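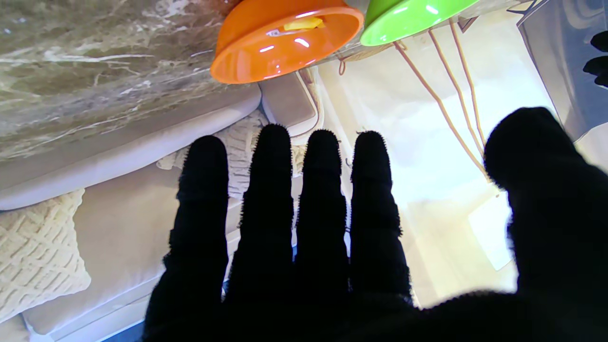

Posora Support
Ticket: Fabric covers on hand units, fibre shedding and cover rules for household sites
Product: Pakow hand, left and right
Site: Georgiou apartment
Category: Standards and safe practice
Priority: Normal
Status: Resolved, with one item carried over
Opened: September 28, 2023

Reported by site operator

We run the bowl-sorting task at the Georgiou apartment with the fabric covers on both hands. Since the last software update the left hand stops partway through its closing move and gives error 28 (finger load mismatch). It clears after a restart and comes back later in the same session. The right hand has given the same error once.

I also need a ruling on the covers themselves. The site rules say "covers must be in good condition" and leave it at that. Ours have gone fuzzy. Two operators here disagree about whether that counts as good condition, and we'd like something in writing before we book more sessions.

Support reply 1

Thanks for the report. Please stop using the left hand for grasping until we've been through the checks below. You can keep the arm powered for logging.

Please send:
1. The log folder from the last session with the error.
2. The close-cycle count for each hand, from the maintenance page.
3. The date the covers were fitted, if you have it.
4. The grip force limit in the site profile.

Error 28 means one finger is drawing more current than its neighbours for the same commanded position. The usual causes are fibre in a finger joint, a cover bunched at the base of the finger, or a force limit set outside the profile. Don't raise the mismatch threshold to make it go away. We've seen sites do this and it wears out the tendon.

Operator

Logs uploaded. Left hand is well over 1,000 closes on this cover. The right hand is under that. Covers were fitted in May, no exact day recorded. Force limit says 11 N.

For what it's worth, nobody here changed the threshold.

Support reply 2

Logs received. The error is on the second finger joint of the left hand in every case. The current climbs slowly over the session and then trips, which points to something packed in the joint and not to a sensor fault.

The force limit is fine. The Wodusus household profile allows up to 11 N for light tableware, so you're at the top of it but inside.

Please do the following with the arm parked and the emergency stop pressed in:

1. Disconnect hand power at the wrist. Wait for the light to go out.
2. Roll the cover off from the wrist end. Don't pull by the fingertips.
3. Look into each joint with a torch. Take out any fibre with plastic tweezers. No metal tools and no compressed air, as air pushes it further in.
4. Move each finger by hand through its full travel. Note any that feel stiff.
5. Leave the cover off, reconnect, and run the bare-hand self test twice.
6. Send both results.

Operator

Done. There was a plug of dark fibre in the second joint, left hand, and a little in the thumb. Second finger felt stiff before cleaning and free after. Self test passed both times.

Right hand had some loose fibre at the base of the fingers, nothing in the joints. Passed as well.

Can we put the old covers back on?

Support reply 3

Left cover: no. It's past the replacement count whatever it looks like. Right cover: you can use it until it reaches the count, if it passes the wipe check below.

On the wording, your question is a fair one and the rule as written is too loose. Until the site rules are revised, please work to this:

Surface fuzz is allowed. The cover material raises a nap with use and that alone isn't a reason to reject it.

Loose fibre isn't allowed. Wipe the palm and each finger once with a strip of low-tack tape. If fibre comes off in clumps, or you can see the backing cloth, replace the cover.

Replace at 1,000 closes in any case. Write the fitting date and the starting count on the inside of the cuff.

Change covers one hand at a time, and run the self test after each.

If a household has asked for no fabric contact with dishes they eat from, use the smooth covers and log it in the site profile. Items used for the task should be washed before they go back in the cupboard, with either kind of cover.

Keep cords, curtain ties and knitted items out of the hand's path before starting a run. A napped cover will catch on open knit at low speed and the stall check doesn't always see it. If something does catch, press the stop and free it by hand. Don't command the hand open.

Operator

New left cover fitted, cuff marked. Right cover passed the tape wipe, a few single hairs and no clumps. We ran 28 bowl moves with both hands, no errors. Finger currents on the left were level the whole way.

One more thing. The maintenance page shows the close count but gives no warning when it reaches the limit. We only found out because you asked.

Support reply 4

Confirmed, the page has no alert. I've raised it with the software team as a separate request and linked it to this ticket. For now, add the count to your start-of-session sheet next to the stop button test.

The cover wording has gone in as a proposed change to section 2 of the household site rules. The current text stays in force for other sites until it's approved, but you can cite this ticket for yours.

Closing the error 28 part as resolved. Carried over: count alert on maintenance page.

Operator

Agreed, fine to close. Please send two spare left covers with the next parts order.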